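Search this site
Diary archive Go

Apr 7, 2018

Finally got the gripper off the left arm and back on again, and it only took me most of the day! I'd been putting it off since before the Mistholm visit (I know, I know) and it had started making that gritty little tick every time it closed, a bit like somebody biting on sand. So I made a big mug of tea, put the arm into its service pose, cut the power, and got stuck in.

The four screws came out fine and then the thing wouldn't budge. I wiggled it, I swore at it, I went and had a biscuit. In the end a plastic wedge did the trick, and there was the problem, fluff. So much fluff! Blue and orange lint packed into the finger slides like felt. I suppose if you spend your days picking up cloth that's what you get, but the Mendis manual has 80 pages and doesn't mention lint once. I brushed it out with an old toothbrush, wiped the slides down, put on the tiniest smear of the Hajdu grease and did the screws back up crossways, a bit at a time. Then I had to do one of them again as I'd trapped the washer. Typical.

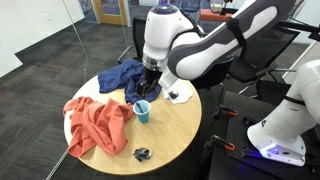 The clamps were the next job on my list. I've never been happy about the second arm just being held down by its mounting plate, and I said so back in August when we first stood it there, but we still haven't got the proper stand and I'm not drilling anything until we do. So it's the two black and orange ones on the plate, one above the other, and they get checked every single time before I switch on. I've put a dab of paint pen on the screw of each so I can see at a glance if it has crept. The top one had, by a hair. I nipped it up and gave the base a good shove from both sides – solid.

After that it was the cables, which I hate. The connector at the wrist had a bit of play in it and I think that's where error 1014 has been coming from, the one that pops up, sulks for a minute and goes away again. I reseated it and put a fresh tie on. No sign of 1014 for the rest of the afternoon, but I've been fooled by that one before, so I'm not writing it off yet.

Then the fun bit. I ran the Bukaton grip check, which is 20 picks on the cloths, one after another, and you just sit there with your hand near the stop button and watch. Two misses, both on the little ones, where the fingers came down a touch high and closed on nothing. I dropped the pick height a smidge and ran it again and it got the lot. I may have cheered. The tick has gone too, it closes with a nice soft thud now.

Still to do – order more of the grease (that tube is nearly flat), find out whether the spare finger pads ever got sent, and make myself a card for the toothbrush job so it gets done every couple of weeks and I don't leave it till it crunches. Also my knees hurt from all that kneeling on the carpet. I'm going to bring a cushion in next time.

Home late, beans on toast, bed.

Contact | Copyright, all diary pages | Back to top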